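Newsletter > Kit Corner > Grippers

Quick one this month, the print deadline moved and we lost a half page to the index.

Wulletti have finally put their finger set on general sale. It's the Duda 4, a bolt-on pair for small arms, sold as a kit with the mount plate, two spare pads and a wrist camera bracket. Was trade only until September. We've had one on loan from Dalent, who handle sales and returns over here, and it's been on our bench arm most evenings.

First job was balls. Everybody starts with blocks, blocks are easy. A light round ball on a flat surface will roll off if one finger gets there first, so it's a decent test of how evenly the pair closes.

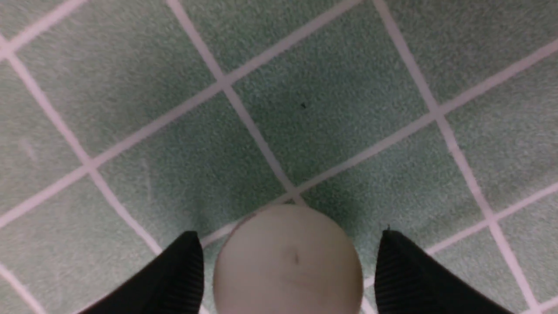 Duda 4, fingers open either side of the ball. Wrist view.

Ribbed inner faces, you can see the grooves from the wrist. Wulletti say the ribs are for grip on smooth stuff and on the whole I beleive them. Closing is even. Both sides land together, or near enough that the ball stays put. Slow speed only though. At full speed the ball got knocked away more often than I'd like, and the manual does say to keep it slow for light parts, on page 4, in small type.

Set up was an evening. Plate fits the common bolt pattern, ours went on without drilling. The cable is short. Too short if your arm has a long last joint, so budget for an extension. Dalent sell one, of course they do.

The software is the weak spot. Bresska, the app that comes with it, does open, close and a force slider and thats your lot. No saved positions. It also forgets the zero point when you unplug, so you redo it every single session. An update is promised, no date given. 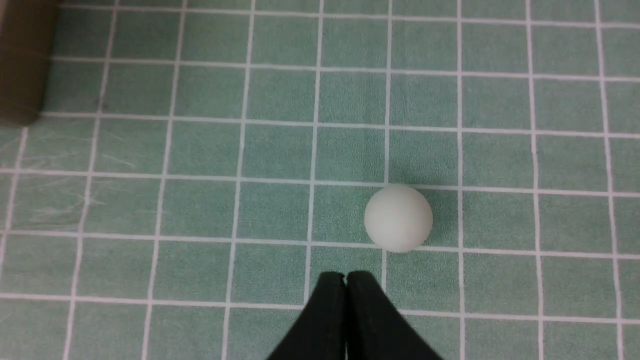 Issue 902

Lining up is the other thing. Closed fingers, ball sitting ahead and over to the right, and you still have to bring the arm across and open up before going in. No help from Bresska here either, you jog it by hand or write your own. A grid on the mat is worth having for this, makes it much easier to judge how far off you are.

Wear so far: nothing on the pads worth mentioning. Wulletti rate them for 2,000 cycles before a swap. We are well short of that, will report back.

Worth it? For a club or a classroom arm, yes, if somebody is happy to write a bit of code. If you want it working out of the box, wait for the update. Loan kit goes back at the end of the month, shout if you want a turn on it first.

Get Kit Corner in your inbox. Enter your email to subscribe. You can unsubscribe at any time.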